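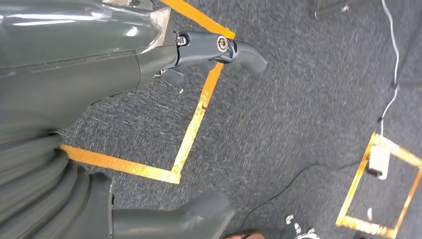
Figure 3. View from the wrist camera of the gripper in the floor trials, with the fingers open over the larger taped area. A white power adapter lies to the right, inside the second taped area, with its cable running up to the top edge.

4.2 Comparison of wrist camera positions

The second part of the study dealt with the position of the camera on the wrist. Two mounts were compared. The first, referred to here as the Riedl mount, places the camera close to the housing and looks along the fingers towards the floor. The second, the Bolov mount, sets it further out and tilts it back towards the palm. The arm, the gripper and the controller settings were the same for both mounts, and the order in which the mounts were used was changed between sessions so that practice on the part of the operator would not favour either one.

All sessions were held on the carpeted floor of the Oltness laboratory. Areas were marked out with orange-yellow tape, which kept the edges of each area easy to find in the recordings against the dark grey carpet (Figure 3). The operator was asked to pick up a small object from one area and release it within the other. A trial was counted as complete when the object had been released and no part of it lay on or beyond the tape. Trials in which the object was dropped on the way were recorded as failures, even where it happened to come to rest in the correct area.

Each mount was used for 34 trials, shared equally between two operators. Both operators had worked with the Pokel controller before, although neither had used it for tasks at floor level. Solomiia Yurchenko ran the sessions and kept the written record. Auður Hallgrímsson later scored the recordings without access to that record. The two sets of scores differed in four trials, all of which concerned objects released close to the tape; these were settled by viewing the recordings again together.

The main difference between the mounts lay in what the operator could see during the final approach. With the Riedl mount, a large part of the left side of the picture is taken up by the arm itself, as Figure 3 shows. Both fingers remain in view when the gripper is open, and the gap between them can be judged directly against the floor. Operators reported that this helped them to line up the fingers with an object, but that they were slow to notice anything lying on the side covered by the housing. With the Bolov mount the housing took up less of the picture. The lower finger, however, was often out of sight, and operators tended to lower the gripper in several short steps before closing it.

Reflections were a further concern. The surface of the arm is glossy, and pale highlights appear along the upper housing even under even indoor light. They did not trouble the operators, who soon learned to ignore them. They did affect the automatic detection of the tape, as light returned from the tape itself could break a strip into separate pieces. The detection threshold was therefore lowered after the first session, and the recordings from that session were processed again with the new value.

Cables were treated as part of the working area. Thin cables on the carpet were harder to make out when they were black than when they were white — a point raised by both operators — and the contact rule described in Section 3 was applied to them in the same way as to any other object. A trial was stopped if a finger touched a cable, and it was then repeated from the starting position. Stopped trials are not included in the totals given above. They are listed separately by mount and by operator in the supplementary table, together with the time at which each contact took place.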